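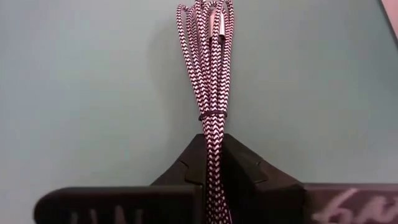 Why does a braid hold together when a twisted cord comes undone?
In a braid the strands pull against each other in both directions, so there's no net twist wanting to unwind. A twisted cord stores its turn and gives it back when you cut the end.

Cord and Fabric Basics, session 2
Notes for Tuesday group. Bring the Burkau reader, pages as marked in syllabus.

Recap from last time
Fiber, yarn, ply, cord. In that order. Ply twist goes opposite to yarn twist, that's what keeps it balanced. If your sample kinks when slack, too much twist in one direction. S twist, Z twist: look at the slant, match it to the middle of the letter. Works either way up.

Braid types
Flat braid: odd number of strands in the simple version. Strand reaches the edge, turns back. Hair braid is the smallest one.
Tubular: two sets of strands, one set going clockwise, other counterclockwise, passing over and under. Hollow in the middle, can be filled or not. Shoelaces are often this, pressed flat.
Solid braid: no hollow, harder to splice. Skip for now, comes back in June.

Braid angle
Angle between strand and the long axis. Low angle = stiff, strong along the length. High angle = stretchy, covers well, weaker pull. Push a loose tube braid from both ends and it gets fatter and shorter, pull and it goes thin. Try it with the Wadholm sample card, the open one.

Color pattern
Depends on where the dark strands sit before you start, same machine same structure. All dark one way and all light the other gives a small check. Group them and you get stripes, spirals or zigzags. On the grid sheet fill in 15 rows before you decide what the repeat is, people stop too early and get it wrong.

Storing cord
Loose coils, no tight bends. Figure eight for anything long, it cancels the twist you put in with each turn. Don't wrap around the elbow!! Tie in the middle, soft tie, not a rubber band. Rubber goes sticky with age and marks teh fiber.

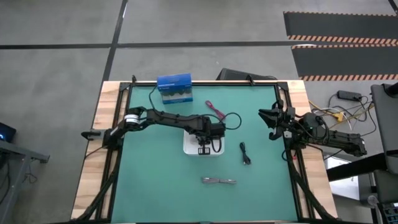 How much cord should be cut for a finished length of 80 cm?
More than 80, since the strands travel at an angle. Braid a short test piece, unpick it, compare the two lengths and scale up from there. Then add extra for the ends.

Finishing ends
Whip it before you cut. Synthetic can be heat sealed, cotton can't. Wool: stitch through, trim, leave it alone.

For next week
Read Matsuda, section 13, only the part on tension. Zikholm worksheet, front side. Hand in one flat braid and one tubular, label both with fiber and strand count. Unlabled samples go back.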